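Print this page | E-mail this to a friend

Labelling morning at the Naltinar kitchen

Those of you who have been with us since the first newsletter will remember that we used to put our labels on at home, in front of the television, and that a fair few tubs went out with the name running downhill. Things have come on a bit since then! June is our busiest month, with the order for Hoson to get ready on top of the usual shop deliveries, and so we spent a long and rather enjoyable morning at the steel table doing nothing but lids.

Nasrin Bakhtiari showed the new helpers how she likes it done. You peel the label from the roll, lay it down lightly in the middle of the lid, and only then press outwards with your fingertips, so that any air goes to the edge. If it lands crooked, lift it straight away – once it has been smoothed down it will not come up again without tearing.
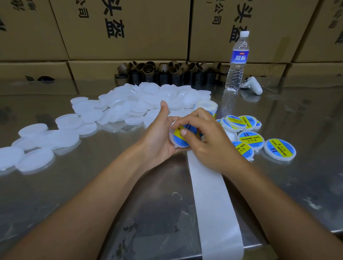

The other thing she is firm about is keeping the plain tubs on one side and the labelled ones on the other, which sounds fussy until you have been at it for a couple of hours and somebody puts the kettle on. Let the backing paper run down the table towards you as well, and snip it off when it gets in the way.

We order the labels 3000 at a time, so there are plenty left, and we would love more company for the next session. We start at 2 in the afternoon and there is usually cake. Do let Nasrin know if you can come.

Print this page | E-mail this to a friend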